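Lins Balcony Planter: Set-Up Guide
Section 2. Filling, Planting and First Watering
November | By the Ballholm garden desk
4 min read

You've built the box, and now comes the fun part! Set aside 30 minutes and do this where the planter is going to live — once it's full, it is heavy.

1. Check that the overflow hole faces away from the wall.
2. Press the wicking tray into the base until both clips snap.
3. Soak the wick strips in a bowl of water, then thread them through the slots.
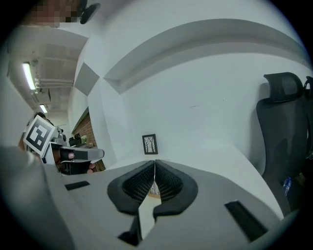
4. Pour in potting mix up to the lower line and firm it gently with your palms. Garden soil packs down too hard, so please save it for the flower beds.
5. Add the rest of the mix, stopping at the upper line.

Caution: Never lift a filled planter by its rim. The rim is there to hold the trellis and nothing else.

Now for the plants. Lettuce, chives and dwarf beans all love this box (the beans really go wild), and you can mix them freely if you leave the tall ones at the back.
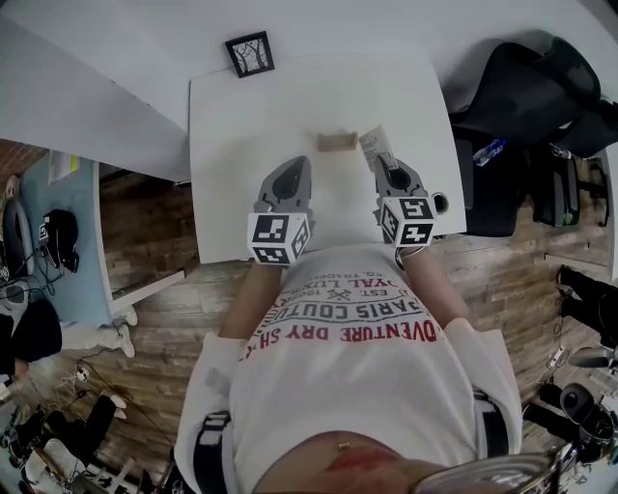 White T-shirt with red and gray lettering, at a white table.

6. Set each plant at the depth it had in its pot.
7. Pour 500 ml of water slowly over the surface — this first drink goes in from the top.
8. Wait 36 hours, then fill the tank through the corner tube until the float rises.

Note: A new box drinks fast. Check the float every morning for the first week, and more often in hot wind.

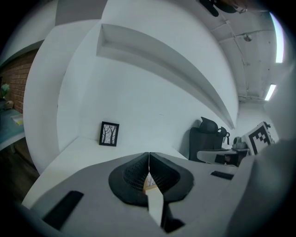
Pudevex wrote in to say that step 8 went much better with a small funnel, and that chives planted right beside the tube made it hard to reach by summer. Good tip! Leave a hand's width clear at that corner, then go on to Section 3 to fit the trellis.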